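Plerkby cell

The Plerkby cell is a single-arm sorting station at the Norkstead workshop, built for picking small moulded parts off a table and dropping them into bins. I've looked after it for a good while now and I've written most of this entry, so forgive the "I" (the other editors gave up asking me to take it out). For the arm itself, see Hollis arm. For the older cell with the conveyor, see Grurkholm line.

Layout

It's a simple cell. One arm, one table, grey walling behind, and a parallel gripper with a small camera up at the wrist. Mervyn Pickering laid it out, and he was fussy about keeping the table clear, which I grumbled about at first and now do myself! The wrist camera finds parts by their outline, so a stray glove or a biro can send the arm off after completely the wrong thing.

Gripper

Two fingers, each carried on a pair of parallel bars so that the pads stay square to each other as they open and close. The pads are stepped on the inside: thin parts go at the tips, fatter ones further back. Every bar turns on pivot screws, and these are what I spend most of my time on. They take a 4 mm hex key and they do like to creep loose, especially after a long run of heavy parts. 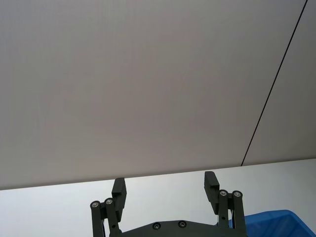
The gripper with its fingers wide open over the white table, with the silver pivot screws at the tops of the bars and a blue bin at bottom right.

Routine care

I check the pivots every 160 hours of running. Power off, key out, then wiggle each finger by hand. If you can feel a click, there's play in it. Nip the screw up a little at a time and keep moving the bar as you go, because an overtightened pivot is worse than a loose one (the finger drags, the other one gets there first, and the part goes skidding off). Wipe the pads with a dry cloth. Mervyn used to use spirit on them but I found it left them a bit shiny and slippery.

After any work on the fingers, run program 77, which opens and closes the gripper slowly and resets the zero. Skip it and the cell will usually throw fault 1089, "grip width out of range", on the first pick.

Known faults

Fault 1089 can also mean dirt between the bars, so have a look there before you go swapping anything. One November we had it on and off for a fortnight, and I changed a perfectly good set of pads before I found a sliver of moulding flash tucked in beside a pivot. Missed picks near a bin are more often a bin that's been nudged, so push it back to its mark and try again.

Last revised 12 May 2026. The section on spare pads still needs writing.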